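Urban Transport Policy, Unit 6: Fare Payment
Handout for the seminar of Tuesday, June 4, 2019

Read the Grallon pilot report before class, and read it slowly. The summary says riders "overwhelmingly preferred" tapping a bank card to buying a stored-value pass. The appendix says 289 people answered that question, out of 3,125 who were asked. Who bothers to fill in a survey sent through an app? People who like apps, mostly.

Terms you need:
Closed loop: the fare is paid from a card the transit agency issues.
Open loop: the fare is charged to an ordinary bank card or phone.
Capping: the rider stops paying once the day's or week's fares reach a set amount.

Vendors tend to sell open loop and capping as one package. They are separate decisions. A closed-loop card can cap fares perfectly well, and the Clollar buses did it for years. 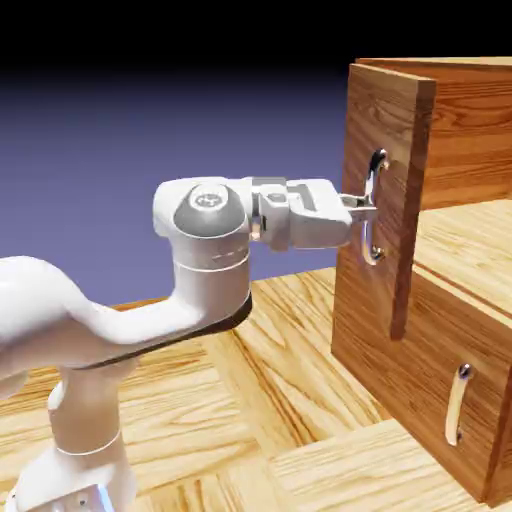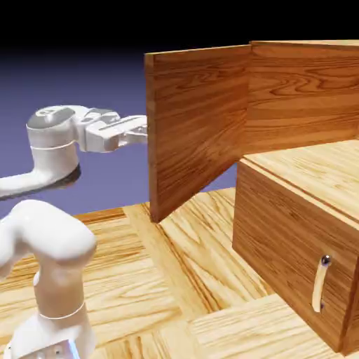 Khải La objected in last week's session that I was being unfair to Grallon, as boarding times did drop during the pilot. They did. The pilot also opened the rear doors on 13 routes in the same month, and the report makes no attempt to separate the two effects. I would want to see one route with new readers and the old boarding rules before giving the readers any credit.

Cost is murkier still. Plirunus quotes a price per reader but leaves out bank fees, which fall hardest on short, cheap trips. Check whether page 4 and the fee table even use the same fare. I don't think they do.

For next time: write 300 words on who loses if cash is dropped from buses in August, as proposed. "Everyone has a phone" will not be accepted as evidence. Pappas, chapter 3, is optional and rather too cheerful.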